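3.2 What the warm summer did to our mussels

I'll admit I went into this part of the study expecting a dull result. The Ultell inlet is shallow and sheltered, and the fishers I talked to at Tretby all told me the same thing: the mussels there have been through hot summers before and they'll be fine. So when we pulled up the first ropes in June and found gaping shells from top to bottom, I was pretty shaken (and so were they).

We had marked 1000 mussels across four ropes, two in the inlet and two on the open side of the Boersma bank. By the end of the season we had lost 219 of them, and most of the dead ones came from the inlet ropes. The upper part of each rope did worst, which fits with the warm layer sitting right at the surface on calm days.

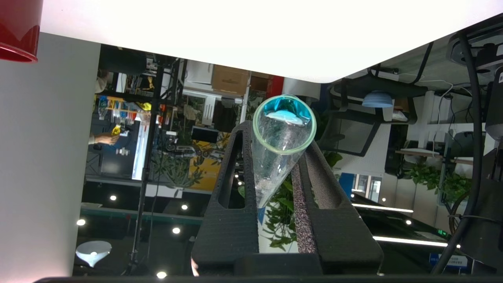

Figure 4. Clear cone-shaped glass vessel with a pale green rim, held between two black gripper fingers.

Now, heat on its own may not be the whole story. Warm water holds less oxygen, and the inlet barely gets flushed between tides – you can smell it on a still Sunday afternoon! I tried to pull the two effects apart with the loggers from the Grerkus survey, but they were all hung at one depth, so I can't say much about what was going on further down. I'd love to see somebody repeat this with loggers along the full length of the rope.

The bank ropes were a nicer surprise. Those mussels grew slowly, but they held on, and we even found young ones settling between the marked shells. I don't want to read too much into a single season, and two ropes is a small sample whichever way you slice it. Section 3.3 looks at the shell measurements from both sites.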